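Hogar y limpieza > Reseñas

Recogedor Hokmont de mango largo: cumple, pero no es para tanto

Por Lucie Morin
jueves, 12 de noviembre de 2020
494 compartidos | 2 comentarios

Me lo recomendaron tanto que acabé comprándolo, y ya adelanto que sigo sin entender el entusiasmo. Es un recogedor de plástico, con mango largo, de un beige tirando a rosa que en la web de Vatau llaman «arena» – en mi casa nadie ha visto nunca una arena de ese color.

El fabricante presume de 2000 pasadas de prueba sin que se deforme el labio delantero. No dice sobre qué suelo ni con qué suciedad, así que me quedo igual. El mío lo uso desde enero y el labio sigue recto, eso sí lo reconozco.
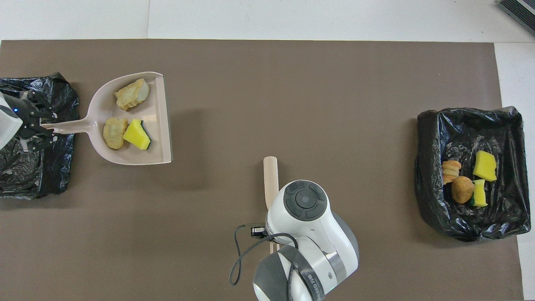

Con lo gordo no tiene problema. Un trozo de rebozado que se cae de la fuente, un estropajo, cualquier cosa con volumen entra a la primera y se queda dentro, porque la parte de atrás es redondeada y el borde levantado frena bastante. Otra historia son las migas finas y la harina: siempre queda la dichosa rayita delante y hay que repasar dos o tres veces. Mi Grollix viejo, que pesa 590 gramos y es feísimo, se pega mejor al suelo.

El vaciado tampoco me convence. Con un cubo ancho, bien. Con una bolsa de basura abierta en el suelo hay que sujetarla con la otra mano, y entonces el mango largo estorba más que ayuda. Y la grasa de los fritos, si la dejas de un día para otro, cuesta sacarla del rincón del reborde.

¿Lo volvería a comprar? A mitad de precio, puede. Si ya tenéis uno que funcione, no lo cambiaría.

Etiquetas: recogedores, cocina, Hokmont

Utilizamos cookies propias y de terceros. Si continúa navegando, acepta su uso.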